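Ein Becher vor dem Mittagessen

Zuletzt aktualisiert: 3. Juli 2020
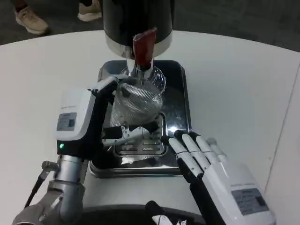

Foto: eigene Aufnahme, Gritine

Seit Dezember wohne ich in Nekville, und ich habe in dieser Zeit mehr über Getränke gelernt als in den Jahren davor. Bei uns zu Hause in Sầm gibt es Tee, am Morgen Tee und am Abend auch Tee. Im Gritine, dem kleinen Lokal neben der Haltestelle, steht ein schwarzer Getränkeautomat auf einem weißen runden Tisch, und man zapft selbst.

Mir gefällt dieser Automat. Der runde Körper ist glänzend schwarz, unten sitzt ein Ring aus Chrom, und der Auslauf ist dunkelrot. Darunter liegt eine Abtropfschale aus Edelstahl mit runden Ecken, in der sich alles spiegelt. Ich finde, dass ein Gerät auch schön sein darf, wenn man es jeden Tag ansieht.

Der Becher ist aus klarem Plastik, und außen hat er eine silberne Hülle aus feinem Netz. Am Anfang habe ich diese Hülle nicht verstanden. Ich habe sie abgenommen und ordentlich neben die Schale gelegt, und eine Frau an der Kasse hat mich sehr freundlich korrigiert. Die Hülle bleibt am Becher! Seitdem frage ich lieber einmal zu viel.

Für das Zapfen habe ich mir einige Regeln gemacht. Den Becher halte ich direkt unter den roten Auslauf, so nah, dass die Öffnung ihn fast umschließt. Wenn man ihn zu tief hält, spritzt es auf die Schale. Ich nehme den Becher mit der ganzen Hand und drücke nicht zu stark, das dünne Plastik gibt sonst nach. Voll mache ich ihn nie, zwei Finger breit lasse ich oben frei. Das habe ich auf dem Weg zu meinem Platz gelernt – leider mit heller Hose.

Am liebsten trinke ich kalten Kräutertee mit wenig Zucker. Die Limonade ist mir zu süß, aber meine Kollegen aus Prolport nehmen nur diese, also ist das wohl Geschmackssache. Der kleine Becher kostet 2 Euro, und man kann ihn einmal nachfüllen. Am Abend wird die Schale herausgenommen und gespült, und ich habe auch schon geholfen, als es spät war und ich sowieso noch dort saß.

Nächste Woche möchte ich zu Hause versuchen, den Kräutertee selbst zu machen. Minze habe ich schon auf dem Balkon, Zitronenmelisse muss ich noch kaufen.

Kommentare

teekanne81: Schöner Text! Nimm für den Kräutertee ruhig mehr Minze, als du denkst, kalt schmeckt alles schwächer.

Balkonien: Das mit der Hülle ist mir dort auch passiert.

teekanne81: Und die Melisse bitte in einen eigenen Topf setzen, die wuchert.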